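Paid the Same? Our Project on Pay Openness at Small Firms

Team: Azucena Villalobos and Zhiqiang Pan

When we picked our topic in December, we thought it would be easy. Equal pay for women and men is something everyone says they want, so we figured we would ask some local employers how they handle it and write up the answers. We ended up with a lot more than we expected, and we loved (almost) every minute of it!

Our question was simple: do people in small firms know how their pay is set, and does it make a difference to women when they do? We wrote a short survey and got 152 answers from staff at five firms. Then we did longer interviews at two of them, Grarkeo and Ilberg, with three women at each.

The biggest surprise was how differently the two places work. Grarkeo has a pay table that hangs in the break room. You can see the steps, and you can see what you need to do to move up. At Ilberg each person agrees on a salary with the boss, one on one, and most people we met had no idea what the person at the next desk was earning.

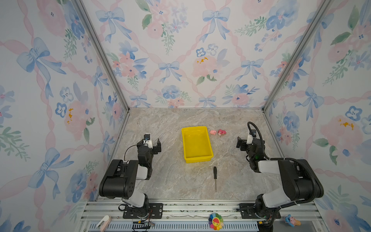
Asking about money is hard, and we had to learn how to do it. Our first interviews were stiff, and we kept reading from our sheet. Azucena came up with the idea of starting with a card of small, harmless choices to get people talking, and the one that worked best was about wallpaper: would you take pink roses and blue bows, or a plain white wall? Everybody has an opinion on roses and bows. After that the pay questions went much better — one woman talked for over an hour about the raise she never asked for.

In the survey, women who knew the pay steps were more likely to say they had asked for a raise. We can't prove that one causes the other, and we would need many more firms to try. Men's answers changed much less between the firms, and we would love to dig into that next.

We also want to look at part-time work. Several women brought it up without being asked, and our survey had no question on it at all. Zhiqiang has already drafted a new version with a full page on hours and child care, and Pludulus has agreed to hand it out to its staff in the spring.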